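**teleop diary, a thread** (August 2023)

1/ OK so I finally have a free evening to write up the thing that's been eating my weekends: teaching a two-armed robot to open a fridge by driving it myself, in simulation, over and over. I'm having the best time.

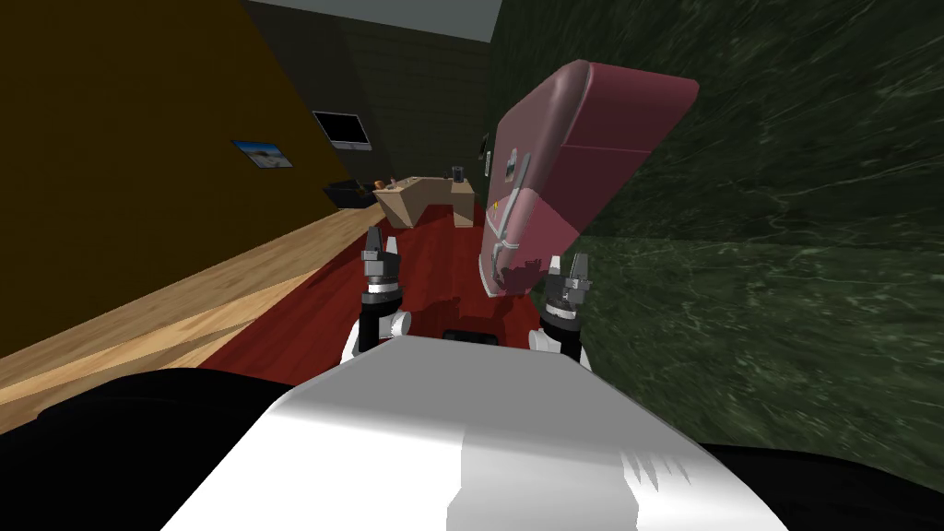 2/ The setup is pretty simple. Headset on, a controller in each hand, and the arms go where my hands go. Trigger closes the gripper. I get the view from the robot's head, so I'm looking down over my own torso the whole time. Takes a night to get used to and then it's weirdly natural.

3/ Software side: Wulura is the simulator, Sotari is the teleop layer that maps my hands to the arms and writes everything to disk. I'm a hobbyist with one gaming PC and the two of them run together without melting it, which I did not expect!

4/ Every try gets saved as an episode: joint angles, gripper state, head view. Later a policy trains on all of it and tries to copy me. So if I'm sloppy, the robot learns sloppy. Great motivation to sit up straight.

5/ Count as of tonight: 874 episodes kept. The goal is 2,000 before I train the big one. I know people get by with way fewer, but Wulura gives me a new room layout every time I reset and I want the policy to see a lot of them.

6/ And the rooms are wild. Tonight's has a green marble wall, a glossy red floor and a maroon fridge leaning over at a serious angle. Brown wall on the other side with a TV and a little framed picture. I would live there for one week, max.

7/ Fridge doors are a great task for this, by the way. You have to line up with the handle, close on it, then pull along an arc instead of straight back. My hands know that arc from real life. Writing it out as code took me a month last year and it worked on exactly one fridge.

8/ Things I've learned about giving a decent demo:

- Go slower than feels right. Then a bit slower.
- Pause before you grasp. The policy seems to like a clear "now I'm lined up" moment.
- Keep the arm you aren't using still. Mine used to drift all over and the first policy copied the drift, lol

9/ Also: keep some of the recoveries! If I miss the handle, back off and get it on the second go, that episode stays in. My early set was all perfect grabs, so the policy had no clue what to do after a miss. It just hung there with the fingers closed on air.

10/ Biggest headache is depth. With no feel in the fingers I'm judging distance by eye, and a long vertical handle gives you plenty of room up and down but none at all front to back. I added a soft buzz in the controller on contact and my hit rate went way up - best 30 lines of code I've written all year.

11/ I do sets of 5 and then take the headset off. Past that my wrists get lazy and you can see it in the joint plots. Water, stretch, next set.

12/ Someone asked if this could all be scripted. For reaching, sure. For the pull, every time I tried, it looked fine on one door and ripped the grip loose on the next. Driving by hand I adjust without thinking about it, and that adjusting is what I want in the data.

13/ Next up is the Chaturvedi grasp pack, which has different handle shapes (knobs, recessed pulls, a horrible flat one). I tried the flat one for ten minutes and said some words.

14/ Then in September I want to try two hands at once - left holds the door, right reaches in and takes something off the shelf. I've done it cleanly twice. Both times I yelled loud enough to scare the cat.

15/ If you want to follow along, the project folder is called Vundden and I'll post the episode format once I've cleaned up the file names. They're bad. There's a "final_final_door" in there.

16/ OK, one more set before bed. If you do teleop, tell me how you handle depth, I want to hear all of it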